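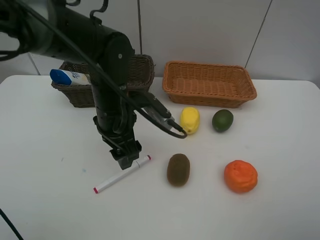

## Re: [geltside-swap] Marrows, labels and the July table

Hello all,

Sorry for the slow reply, I've been up to my elbows in beans. Quoting the earlier message so we don't lose the thread:

> Last year half the seedlings went home without a name on them and I ended up with three courgettes I'd sworn were cucumbers. Could we agree on one sort of label this time? Also, does anyone know if the Irkberg lot are coming, and are we still starting at ten?

Yes to ten o'clock, and yes to Irkberg – they rang last night and they're bringing leeks, plus a tray of Korneton tomatoes (the stripy ones that went so fast last time!). I'd get there early if you want any.

On labels, I've tried pretty much everything. Lolly sticks go mouldy at the bottom, slate looks lovely and then the snails have the chalk off it, and ordinary felt pen on plastic had faded to nothing on my south windowsill by the end of June. What has worked for me is soft pencil on the white plastic strips. It looks faint but it stays put, and you can rub it out and use the strip again. I've got a box of 654 of them in the shed (I misread the order form, don't ask) so please take a handful.

Could everyone write the variety and the month sown? "Tomato" by itself is no help to anyone in August.

### Seed envelopes

The Milošević beans did really well on plot 69, in spite of the wind, and I've saved plenty. They want something tall to climb, and they sulk if you put them out before the nights warm up. I'll put them in the brown envelopes, ten beans to a packet. If you'd like some and can't make the morning, reply to me off list and I'll leave them in the tin by the gate. The padlock is stiff, so lift it as you turn the key.

Still wanted: a second folding table, spare carrier bags, and anybody's rhubarb.

See you there, bring a flask!

Plot 3, Geltside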